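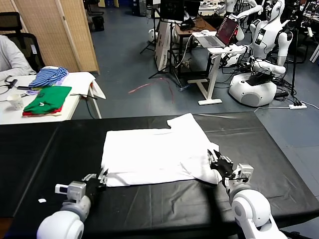

Wimmont shirt folding set, right hand holding the edge of a white T-shirt.

Wimmont folding set: data card and planning notes

Maintained by Youssra El-Sayed. Last changed in May.

Summary
The set contains 1,320 recordings of two-armed garment handling on a covered table. We share it together with our equipment plan, so that other small labs can estimate what they need before they ask for money. Questions about the budget sheet go to the same address as questions about the data.

What to plan for
The arms and the hands were two separate lines in our budget. We asked for quotes from Kettani and Iltus, and only Kettani gave a price for spare fingers. Please ask for this in writing. Delivery of the hands took 88 days, and the arms were already in the building for most of that time.

The small things are also a cost. Table covering, power strips, longer cables and plain T-shirts came to about 200 dollars a month in our case, and in the first version of the plan I had put zero for them. 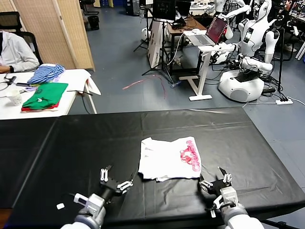 Garments
Mostly T-shirts, some plain and some with a print on the front. We bought them second-hand, so the sizes and the thickness of the fabric are not uniform. If your project needs matched garments, budget for new ones.

Staff time
Count one operator for each station for the whole shift. We planned half a person and had to correct this after 3 weeks. Resetting the shirt between recordings is paid work as well and should be in the same line.
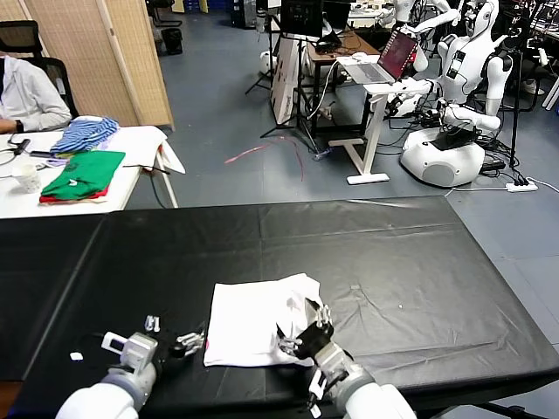 The Wuvham calibration visit is booked on a Wednesday and takes the station out of use until the next morning, so we don't plan any recording on these two days.

Not included
Rent, insurance and shipping between provinces. The prices are in Canadian dollars before tax.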